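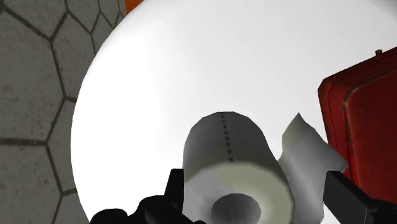
Vol. 4, Issue 2

How to Wash Your Hands the Right Way

Washing your hands with soap is one of the simplest ways to keep stomach bugs and colds from moving through a household. Most people do it several times a day, but many stop too soon or miss the same spots every time. The steps take less than a minute and work for adults and children alike.

What you need

Clean running water, soap, and something clean to dry with. Bar soap and liquid soap both work. You do not need a soap labeled antibacterial for use at home.

Steps

1. Take off rings and push up your sleeves. Wet both hands under running water. Warm or cold is fine, so pick whatever you will put up with for the full wash.

2. Turn off the tap and put on enough soap to cover both hands, front and back.

3. Rub your palms together until you have a good lather. Then rub the back of each hand with the palm of the other, with your fingers laced.

4. Clean between the fingers, then wrap one hand around each thumb and twist. Thumbs are the part people skip most.

5. Scrub your fingertips and nails against the opposite palm. Keep going until you have been scrubbing for at least 20 seconds in all. Humming "Happy Birthday" twice gets you there.

6. Rinse well under running water, from the wrists down.

7. Dry completely with a clean towel or let your hands air dry. Damp hands pick up and pass on germs more easily than dry ones.
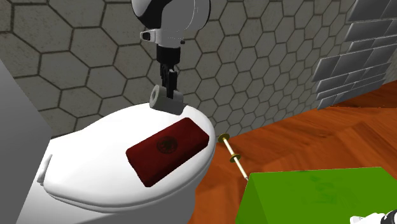 When to wash

Wash before you cook, before you eat, and before you touch a cut or put in contact lenses. Wash after using the toilet, changing a diaper, blowing your nose, handling trash, or touching an animal. If you are looking after someone who is sick, wash before and after you help them.

When you handle raw meat or eggs, wash again before you touch the refrigerator door or the spice jars — those are easy to forget.

If there is no sink

Use a hand sanitizer with at least 60 percent alcohol. Put enough in one palm to wet both hands all over, and rub until dry. Do not wipe it off early. Sanitizer does not work well on hands that are greasy or visibly dirty, and it does not remove every kind of germ, so wash with soap when you get to a sink. Keep the bottle out of reach of small children.

Teaching children

Efthymia Spanos, who edits this page, taught her two boys by doing each step with them at the sink before dinner. A sturdy step stool helps, and so does a soap pump a small hand can press. Children under 5 will usually need someone beside them for the nails and thumbs.

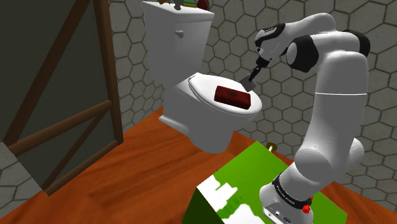 Dry or cracked skin

Frequent washing can leave skin sore. Use a mild, unscented soap, pat dry, and put on a plain hand cream while the skin is still slightly damp. At night, a thicker ointment under cotton gloves can help. See a doctor if cracks bleed or do not heal.

Text: Mattes Pfeiffer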